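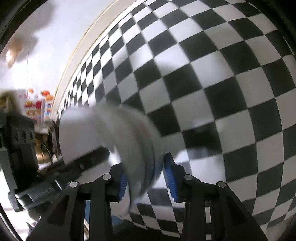
I bought the Brumel flat mop in July to replace a string mop and bucket that I'd used for years and never liked. It has been through enough weekly cleans now for me to say what it does well and where it falls short. The hard floors at our place are a mix: vinyl in the laundry, timber in the hall, and unglazed tile out the back. I also clean a couple of surfaces that most reviews of these things ignore, and a glossy black and white check with a pale border is about the toughest test you can give a mop. The light squares show dirt, the charcoal ones show streaks, and where the light catches the surface you see both at once. If a mop leaves a film, you'll find it there first.

What you get in the box is the mop head, a handle in three sections, two microfibre pads and a twin-chamber bucket. One side of the bucket rinses the pad and the other scrapes it. The handle screws together in a couple of minutes and the instructions are a single sheet of drawings, which is enough. The head is 13 cm deep and swivels flat to get under the couch. It fits under ours with the handle almost on the floor, although the swivel is stiff for the first few uses.

The scraper is the main reason to buy it. You push the head down through the narrow slot and pull it up again, and how many times you do that decides how damp the pad is. Two passes suit tile. Four gets it dry enough for timber. I had been using a Kordestani spray mop on the hall before this, and it put down more water than I was happy with. The Brumel leaves less behind and the boards dry sooner.

On gloss it does well if you change the water. With clean water and a few drops of detergent, the dark areas came up without streaks. With water that had already done the laundry, they didn't. The clean and dirty water are not kept apart in this bucket, whatever the two chambers might suggest. The scraper side drains back into the rinse side through a gap at the bottom, so by the third room you're washing with grey water. Plan on a refill halfway through.

Capacity is the other complaint. The marked fill line is 7 litres, and at that level it slops when you carry it. I fill it a bit under. There is a drain plug at the base, handy if you empty it over a laundry trough, but the plug on mine weeps slightly unless it's pushed in hard.

Pads: they go in the machine on warm, no fabric softener. I've put one of mine through 20 washes and it still grips dirt, though the edges have started to curl. Replacement packs from Staradmont have been in stock every time I've checked. The Fudusia pads are cheaper and claim to fit, but they're a few millimetres short and slip off at the corners – not worth the saving.

Corners and edges are fair. The head is rectangular, so it gets into a square corner better than a round spin mop does. Along skirting boards it leaves a thin line that needs a cloth now and then. Rough tile and grout are where it struggles. The pad skims over the top and you'll want a brush first.

Weight with a damp pad is 700 grams by my kitchen scales, handle included. My shoulder is not great and I can do the whole house without a rest.

Good: scraper, low profile, pads that last.
Not so good: shared water, leaky plug, stiff swivel when new.
Would I buy it again: yes, for smooth floors. For outdoor tile, keep the old string mop.

Posted 2019-10-11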